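Student Project Report
Module: Reading Popular Film
Title: How the lost city is kept waiting in the adventure film Prinia

1. Why I chose this film

In the first week we received a list of older fantasy and adventure films, and each student had to choose one for close viewing. I chose Prinia because I did not know it and because the story is simple to retell. A young map seller, Prinia, inherits half of a bronze plate. The other half is in the hands of Captain Petrenko, who believes that together they show the road to the drowned city of Hostoseo. The two must travel together although they do not trust each other. In the city lives a queen who does not become old, but who loses one memory for each year she lives.

My question was this: how does the film make us wait for the city, and is the waiting better than the arrival?

2. Method

I watched the complete film three times. The first time I made no notes. The second time I wrote down each moment when the name of the city is spoken or when the plate is visible. The third time I watched without sound, in order to follow only the light and the movements of the actors. I divided the story into 48 short parts and gave every part a title, for example "The ferry", "Petrenko lies about the well" and "The second gate".

I also read the printed programme of the Ginetti cinema club, which has a short text on the film. The text is friendly but it repeats the plot and says little about the style.

3. What I found

The city is first named very early, by a blind fisherman, and after this it is named in almost every conversation. However, we do not see any part of it until two thirds of the film have passed. Before this we get only replacements: a drawing in sand, a song, a child's toy tower. I think these are the strongest moments. The sand drawing is destroyed by the wind while Petrenko is still explaining it, and Prinia laughs at him, and for the first time they seem like friends.

When the travellers arrive, the film changes its rhythm. The camera, which was restless, stays still. The queen speaks slowly and there is no music. Some classmates found this part boring when I showed it in the seminar. I do not agree completely. The silence suits a person who has forgotten most of her life. But the painted walls of the city look flat, and the fight on the stairs is too long.

The ending is not clear to me even now. Prinia puts the two halves of the plate together and then drops them into the water. It can mean that she protects the city, or that she has forgotten why she came.

4. Limits of the work

I had only the dubbed version, so I cannot judge the voices of the original actors. My division into parts is also personal, and another viewer would perhaps cut the story differently.
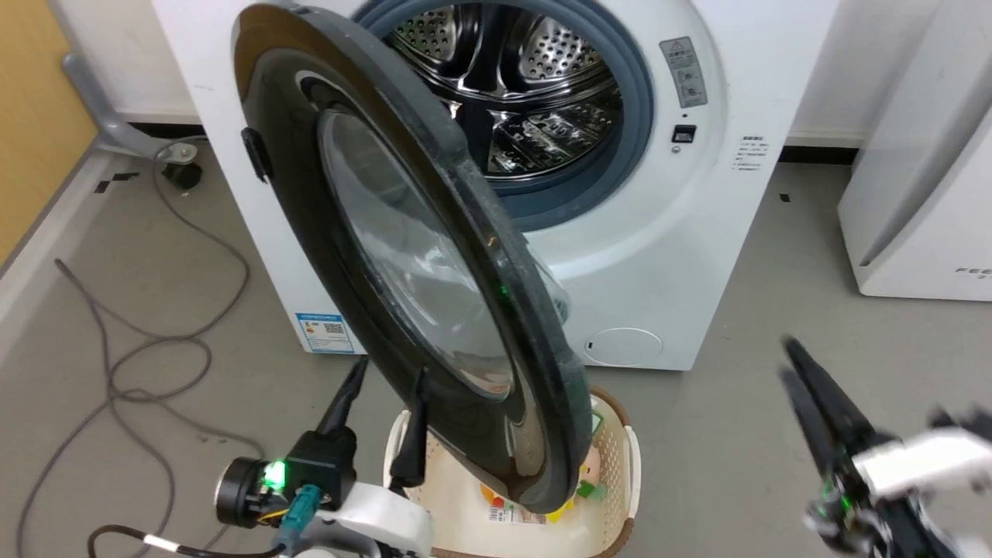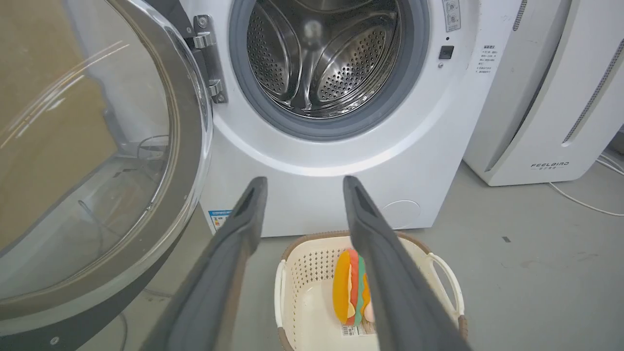 Washing machine with the door open, two views.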